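Ellum Eyelet Yoke Pullover – Mustard

Long-sleeved knit pullover with an openwork yoke
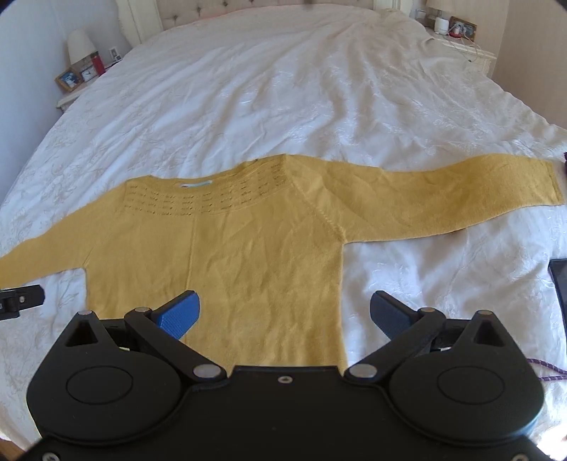 Eyelet Yoke Pullover in Mustard, laid flat with the sleeves out

Item no. 2030
Collection: Beaulieu
Status: In stock, ships from September

The Eyelet Yoke Pullover is a mid-weight sweater for fall and early winter. It has a straight body, raglan shoulders and long sleeves with ribbed cuffs. The yoke carries rows of small eyelet stitches that follow the curve of the neckline. The surface of the knit is lightly brushed, so it has a slightly fuzzy look and a soft feel against the skin.

It layers well over a thin T-shirt or a collared shirt. The eyelets are small, but a dark layer underneath will show through them. A white or cream layer shows the least.

Product details

Color: Mustard
Also made in: Oatmeal, Slate, Brick
Yarn: Nitetti brushed cotton and wool blend
Fit: Relaxed through the body, regular in the sleeve
Length: Hip
Sleeve: Long, raglan, ribbed cuff
Neckline: Round
Yoke: Openwork eyelet rows
Label: Small woven label at the neck

Sizing

Sizes run from XS to XL. The body is cut straight, so it does not narrow at the waist. If you are between sizes, take the smaller one for a neat fit or the larger one if you plan to wear it over a shirt. The sleeves are on the long side and can be folded back once at the cuff.

To check your size against a sweater you already own, lay that sweater flat on a bed or table and smooth it out without pulling. Measure straight across the chest just below the armpits. Then measure the length from the top of the shoulder to the hem. Compare both numbers with the size chart, which gives flat garment measurements. Raglan sweaters have no shoulder seam at the edge of the arm, so measure the sleeve from the neckline down to the cuff.

Washing and drying

Wash by hand in cool water with a mild detergent, or use the wool cycle in a mesh bag. Turn the sweater inside out first. Wash separately the first two times, as the mustard and brick colors can release some dye. Do not bleach.

Press the water out with a towel. Do not wring. Dry flat, away from direct heat, and bring the sleeves back to their full length by hand while the knit is damp. Line up the yoke at the same time so the eyelet rows sit evenly. Hanging a wet sweater will stretch the shoulders.

Light creases in the body and sleeves are normal after storage or shipping. They can be steamed out from the inside. Do not put an iron directly on the yoke – it flattens the stitches.

Folding and storage

Store folded, not on a hanger.

Lay the sweater face down and smooth the body from the neckline to the hem.
Fold one side in toward the center, then bring the sleeve back down along the body.
Repeat on the other side.
Fold the hem up to the middle, then fold once more to the neckline.

A folded sweater takes up one place in the 12-pocket Skollex shelf organizer, sold separately. For long storage, wash the sweater first and keep it in a breathable cotton bag.

Pilling

Brushed yarn will pill a little under the arms and along the sides during the first weeks of wear. Use a sweater comb or a fabric shaver on the plain parts of the knit only. Keep both away from the eyelets.

Shipping and returns

Orders over $200 ship free. Limit of 4 per customer in each color. Unworn sweaters with tags attached can be returned or exchanged for another size. Please fold the sweater before packing it for return. Sale items can be exchanged but not refunded.

Page updated Aug 25, 2026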